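Kleiner Thread, weil ich seit heute Mittag grinse: Wir haben das letzte flache Netz im Haus zerlegt. Also das, in dem Drucker, Telefone, Buchhaltung und der Getränkeautomat gemeinsam wohnten. Ein einziges großes VLAN, seit Ewigkeiten. 🧵

**2/** Kurz zum Hintergrund: Distia hat zwei Standorte, die Zentrale und das Lager draußen in Flatgate. Dazwischen eine gemietete Glasfaser, an beiden Enden je ein Router, den keiner gern anfasst. Ich mach hier das Netz, seit ich mich im Vorstellungsgespräch nicht schnell genug weggeduckt hab.

**3/** Das Schlimme an flachen Netzen ist ja, dass sie so lange gut gehen! Alles sieht alles, jeder Drucker wird gefunden, der Chef ist zufrieden. Und dann steckt jemand im Besprechungsraum ein Patchkabel mit beiden Enden in die Wand und das komplette Lager kann nicht mehr scannen.

**4/** (Ja, ist passiert. Im September. Spanning Tree war auf den alten Switches aus, »weil die Telefone sonst so lange zum Booten brauchen«. Stand wörtlich so als Kommentar in der Config. Ohne Namen, ohne Datum.)

**5/** Bestandsaufnahme war der zähe Teil. Laut Doku hatten wir 50 Geräte mit fester IP. In der ARP-Tabelle standen dann 207. Davon hat sich ein guter Teil auf Ping gar nicht gemeldet, war aber trotzdem da und wollte was von uns.

**6/** Mein Tipp dazu: MAC-Tabellen der Switches über ein paar Wochen regelmäßig wegschreiben und nebeneinanderlegen. Ein einzelner Abzug bringt wenig. Die Frankiermaschine zum Beispiel wacht nur auf, wenn jemand Post macht, und die hätte ich glatt übersehen.

**7/** Aufteilung am Ende: Clients, Telefonie, Drucker, Lagerscanner, Haustechnik, Gäste, Management. Ich hatte erst viel mehr auf dem Zettel, für jede Abteilung eins. Aurelio hat mir das ausgeredet und recht gehabt. Wer soll das denn pflegen, wenn ich mal Urlaub habe?

**8/** Aurelio Villalobos, für die Neuen hier, sitzt bei Montoya und macht bei uns die Firewalls. Der Mann antwortet auf drei Absätze Panik mit »Route fehlt.« und dann fehlt da halt eine Route.

**9/** Adressplan: Standort im zweiten Oktett, VLAN im dritten. Simpel, kann man am Telefon durchsagen. Ich weiß, dass jetzt gleich jemand mit »und IPv6?« kommt. Kommt noch. Irgendwann. Lasst mich kurz das hier genießen.

**10/** Womit ich mich richtig verschätzt hab: DHCP. Relay auf den neuen Interfaces eingetragen, Scopes angelegt, alles schick, Test mit meinem Laptop lief sofort. Dann die Telefone. Die wollen ihre Option für den Provisioning-Server, und die hing am ALTEN Scope und sonst nirgends.

**11/** Sah dann so aus, dass eine ganze Etage Telefone fröhlich eine Adresse hatte und trotzdem »Suche Server« anzeigte. Hab ich natürlich erst gemerkt, als der Empfang mit dem Handy anrief. Option auf den Scope gelegt, Ports einmal stromlos, gut war's.

**12/** Die Lagerscanner in Flatgate waren die nächste Überraschung. Die Software darauf heißt Prarham und hat die IP vom Server fest drin. Kein Hostname, kein Menü, eine Textdatei auf jedem einzelnen Gerät. Ich stand da also mit einem USB-Adapter zwischen den Regalen und hab Textdateien editiert. 2021, Leute.

**13/** Immerhin: Jetzt steht überall ein DNS-Name drin. Wenn der Server nochmal umzieht, ändere ich einen Eintrag und trinke Kaffee. Die Kollegin im Lager hat mir übrigens einen Hocker gebracht, das war der netteste Moment vom ganzen Projekt.

**14/** Zwischen den VLANs ist erstmal alles zu, und dann wird freigegeben, was wirklich gebraucht wird. Klingt streng, war aber mit zwei Wochen Mitloggen vorher ganz entspannt. Im Log standen am Ende rund 1,000 Verbindungspaare, und das meiste davon war irgendein Gerät, das per Broadcast nach Druckern ruft.
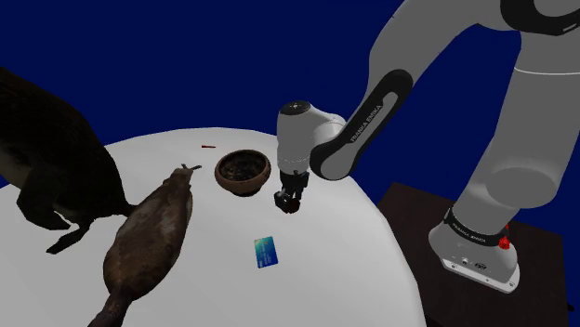

**15/** Apropos Drucker: mDNS über VLAN-Grenzen. Wollte ich eigentlich komplett weglassen, aber die Geschäftsführung druckt vom Tablet. Läuft jetzt über einen Reflector, und zwar nur zwischen Clients und Druckern. Gäste sehen da nix, hab ich vom eigenen Handy aus getestet, zweimal sogar.

**16/** Fallback-Plan hatte ich auch! Alte Configs auf dem Stick, Konsolenkabel im Rucksack, ein Port pro Switch im alten VLAN gelassen, falls ich mich aussperre. Hab mich dann auch prompt einmal ausgesperrt (Management-VLAN nicht auf dem Uplink getaggt, Klassiker). Der Port hat mich gerettet, macht das bitte genauso.

**17/** Weil gefragt wurde: nein, kein SDN, kein Controller, keine Cloud. Das sind ganz normale Switches mit CLI und die Configs liegen in Git. Für unsere Größe reicht mir das völlig. Wenn wir einen dritten Standort kriegen, denk ich nochmal drüber nach.

**18/** Offen ist noch 802.1X. Momentan hängt das VLAN stumpf am Port, und wer im Büro sein Zeug umsteckt, landet eventuell bei den Telefonen. Für die Rechner hab ich Zertifikate schon im Test, bei der Haustechnik wird's wohl auf MAC-Listen rauslaufen. Schön ist das nicht.

**19/** Und der Getränkeautomat? Hängt jetzt bei der Haustechnik, darf genau eine Adresse im Internet erreichen und hat sich noch nicht beschwert. Fragen gern hier drunter, ich antworte nach dem Essen. Die VLAN-Vorlage für die Switches lad ich morgen hoch, da muss ich vorher noch die Passwörter rausnehmen 😅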